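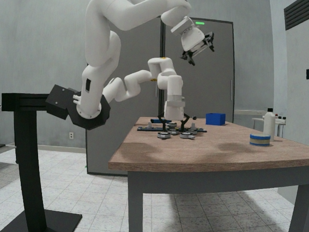
Corkthorpe Regional Dialogue: Frequently Asked Questions

What is the Corkthorpe Regional Dialogue?
The Dialogue is a yearly meeting of trade and foreign ministry officials from participating governments. It provides a setting for talks on border procedures, shared waterways and customs rules. Decisions are recorded in a joint statement, which has no binding force until each government adopts it under its own law.

Who may attend?
Each government may register one head of delegation and a supporting team. Observer organizations may apply for a seat in the plenary hall, which holds 327 people. Working sessions are closed to observers unless the chair rules otherwise.

Who chairs the meeting?
The chair rotates in alphabetical order. Khanyisile Joubert holds the position for the current session, with Karim Berrada as deputy. A government may pass on its turn by written notice to the Secretariat.

How are agenda items proposed?
Proposals must reach the Secretariat by the end of April. Each one should name a sponsoring government and at least one co-sponsor. Late items are carried over to the next session. 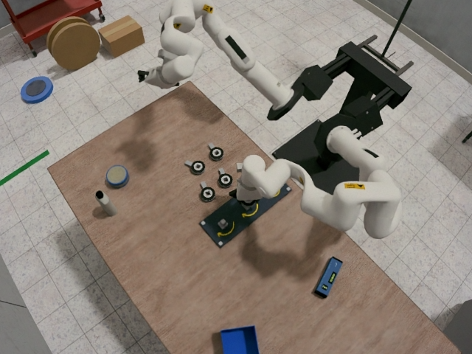 What is the Sampaio Protocol?
The Protocol is a set of 202 common tariff codes used by customs offices on both sides of a shared border. Governments that have not signed may still take part in the yearly review of the codes. They may speak but may not vote.

In which languages are documents issued?
The joint statement is issued in English and French. Other papers are circulated in the language in which they were submitted, with an English summary.

How does the press obtain accreditation?
Applications go to Nobuhle Modise in the press office and must include a letter from an editor. There are 100 press passes for each session. Freelance reporters may submit two recent published articles in place of the letter. Badges can be collected from 8:00 a.m. at the Rarka Street entrance.

Are past statements available to the public?
Yes. The archive holds 366 documents and may be consulted at the Secretariat's reading room. Requests for certified copies should be addressed in writing to the archivist, Xolani Nkosi.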